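3.2 The board and the cloth

Before we get to the scores, I want to spend a little time on the surface itself, partly because reviewers of our earlier Matuvine report kept asking about it and partly because I'm fond of it. We call the whole setup Clenamier (it was the name of the shared folder first, and it stuck). It's a sheet of brown corrugated cardboard lying flat on a blue cloth, and most of what we have to say in this paper depends on how small things sit on that sheet.
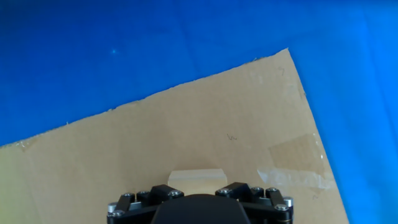
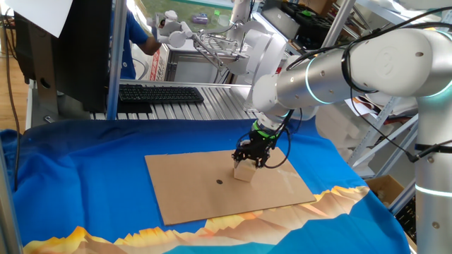 Figure 3. The cardboard sheet on the blue cloth, seen close up (first picture) and from farther back with a small cream-colored cube over it (second picture).

We picked cardboard after a long run of nicer surfaces. A glass board looked great and was hopeless, with cubes drifting if you so much as leaned on the table. Felt was better, but it grabbed at the edges of the lighter pieces and left fuzz on everything. Cardboard has enough bite to keep a cube where you put it, it costs next to nothing, and you can write on it! I can't overstate how much I like being able to write on it.

The downside is that a sheet picks up a history. Look at the close view in Figure 3 and you'll find a patch of brown packing tape toward the right side with a shiny strip of clear tape overlapping it, plus a dark squiggle of pen near the middle. The long edge has gone a bit ragged too, with little torn fibers sticking out. We thought about trimming all of our sheets with a fresh blade and decided against it, mostly because a clean edge lasts maybe a day in our room. Tape does matter, though. It's slicker than bare board, so any placement that ended up with a corner of the cube on tape was flagged in the log and scored separately. That came to 49 placements out of 519, and I report them by themselves in Section 4.

The black dot near the center of the sheet in the second picture is the kind of mark we measure from. Offset is the distance from the middle of the dot to the nearest corner of the cube once the cube is down, read with a plain steel ruler. We tried a printed grid for a while (the Hoani sheets, for anyone who has seen our older data) and people hated reading it. All those lines! A single dot is quicker, and two readers working separately agreed far more often with it than they did with the grid.

Now the cloth. Ours has a band of jagged mountains in yellow, orange, tan and white printed along the bottom, and I get asked about the mountains at every talk. They're just the pattern. What I care about is that the blue is a long way from the tan of the cardboard, so the edge of the board is easy to pick out even when the light shifts in the late afternoon. The cloth does wrinkle, and a fold under the board can lift one side enough to tilt a cube. Our routine is to pull the cloth flat, lay the sheet down, press along all four sides with an open hand, and only then start a block of trials. We skipped the pressing step on one Tuesday and had to throw out the whole block.

The full log has 521 placements. Two were dropped because the offset was never written down, leaving the 519 used above. We went through 3 sheets in all, and the sheet number is stored with each row, so anyone using the Alus release can check for differences between sheets. I did, and I'll go over what I found in Section 4.2.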